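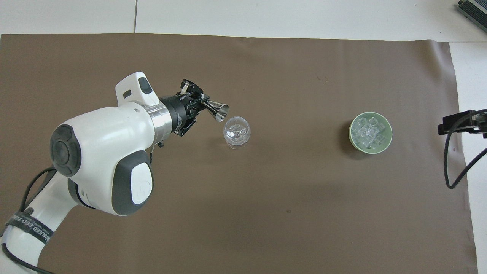 Aug 9, 2018

Paper day. I have been putting off paper day since we got back from the lake, on the grounds that the parcels could go out any time before the end of the month, and then Sabina looked at the calendar over my shoulder at breakfast and asked which month I had in mind.

So, the paper. I ordered it in the spring from Zotside, the big roll, because the big roll worked out cheaper per foot and I am a person who can be made to do anything by the words "per foot." The roll is 400 feet long. It weighs as much as a dog. It has lived behind the bedroom door, which means the bedroom door has not opened all the way since spring, and we have both learned to enter our own bedroom sideways like people in a submarine.

The color is called Natural Kraft on the label and mud on the floor. It is the brown of a wet sidewalk. I'd expected something more cheerful, the gold sort of brown you get on a bakery bag, and I spent a while being disappointed in it before I remembered it was going to be thrown away by strangers.

I used the white table, the long one. Two panels with the gray seam between them, and the seam is the whole reason for the paper going down in the first place if I'm telling the truth, since crumbs, glitter, sugar and one of Sabina's earring backs have all gone into it and not one has come out. One big sheet over most of the top and you can work without feeding it. I got the far edge almost dead straight, too. I stood and admired that for longer than it deserved. Then I leaned on it and put a wrinkle in it, and smoothing the wrinkle made a second wrinkle, so I left them both and told myself they had always been there.

What is going out:

The bowls, to Sabina's cousin. She picked them in December and paid for them in December and has been very gracious about it ever since, in the way that makes you want to lie down in the road.

The lamp, to Radu Buzatu, who sold us the lamp. I want it recorded that he sold it to us, missed it, wrote to ask after it twice, and has now bought it back for more than we paid. I don't understand the lamp business.

The framed map, to the Lorker shop, on consignment again. It came back from them last year with a sticker on the glass I still can't get off.

And the Işık tea glasses, to my aunt, who will say they are too small. They are small. They are tea glasses.

I did the glasses first while I still had good intentions. Each one gets rolled in its own square, ends tucked in the mouth of the glass, then stood in the box with a wad between it and its neighbor. My mother wrapped everything this way and I can hear her breathing through her nose when I take a square that's too small. The saucers go in on edge, like records. I used to lay them flat until I once opened a box of flat saucers and found a box of triangles.

The bowls took the rest of the morning. There's no polite way to wrap a bowl. You gather the paper up around it and it looks like a dumpling, then you push the dumpling down and it looks like a hat, and in the end you use more tape than you would want to be seen using. I cut the pieces off the roll with the good scissors, then with the bad scissors when Sabina came in for the good scissors. She said, "Are those the fabric scissors?" in a voice I haven't heard since the business with the wedding cheese knife. They were the fabric scissors.

Lunch was standing up. Crackers, and the end of the cucumber salad.

The lamp I'd been dreading and it was fine. Shade off, shade in its own box with a collar of crumpled paper, base rolled up like a rug with a body in it. Cord wound in a figure eight and tied with a bread-bag tie. I wrote LAMP on it, and then, because I know Radu, I wrote THIS END UP on all the ends that weren't the bottom. He'll telephone when it arrives to say it arrived. Then he'll telephone to say it works. I'm looking forward to both.

The map was where the afternoon went. You can't dumpling a map. It wants two sheets of cardboard cut bigger than the frame, corners padded, then the brown paper around the outside drawn tight and folded the way you'd fold a present, because the Lorker people unwrap things in front of customers and I'm vain. My first sheet came up short by the width of a thumb. My second sheet was so generous that the ends met in the middle, went past each other and kept going. I ended up patching the first one with a strip, and with the strip on the back and the tape laid straight it looked rather smart, as if there might be a technique. I won't be explaining it to anyone.

I should say something about tape. We own a tape gun, and the tape gun is a Zuvgate, and it cost money. It has a metal tooth on it that has drawn blood from each of us. It lays down eight inches beautifully and then loses its grip on the end, so the tape snaps back onto the roll and becomes one with it, and you sit there going round and round with a fingernail like a safecracker. I know you're supposed to fold the end over. I have known it for years. In the heat of things you don't fold the end over.

Sabina came in again when I was on the last corner and asked whether I was keeping the big sheet from the table or tossing it. I'd been planning on tossing it. She looked at it for a bit and said it would line the drawers in the hall dresser. Now, I've lived with those drawers bare for six years and never once thought, these could do with something. But once it had been said I could think of nothing else, so the big sheet did not get tossed, and I spent the part of the evening I'd set aside for sitting down on my knees in the hall with the bad scissors. Four drawers. The bottom one isn't square. I cut for it three times and it isn't square in a new direction each time.

They do look nice. I keep opening the top one to see.

The post office closed before I got there, naturally. I had the car loaded and the bowls belted into the front seat. The sign on the door said what the sign on the door has always said, and I read it through carefully in case it had something to add. Came home and carried everything back up except the lamp, which can sleep in the car. I don't think anyone is going to steal it. If they do, Radu will buy it off them.

Postage, according to the kitchen scale and the website, comes to 52 dollars for the lot, provided I believe the kitchen scale about the lamp, which I weighed by holding it on with my chin.

The roll looks exactly as fat as it did this morning. I'd pictured getting the bedroom door open tonight. I tried it and it opened the same amount as ever, possibly a hair less, as I'd put the roll back at an angle.

Sabina thinks we should wrap all the holiday things in it this year, with string, and a bit of green tucked in, and that it'd be lovely and plain. I said that by then there may not be a family member left who hasn't received a mud-colored parcel from us. She said that in that case they'd know who it was from.

Tomorrow: post office, early. Buy string. Apologize to the fabric scissors. Pick the bits of tape off my left sock, where there seems to be a colony.

RECENT ENTRIES
Back from the lake, with most of the towels
The sticker on the map: a third attempt
Radu writes about the lamp
Radu writes again
Cucumbers, and what to do about them
Things that have gone down the seam
Older entries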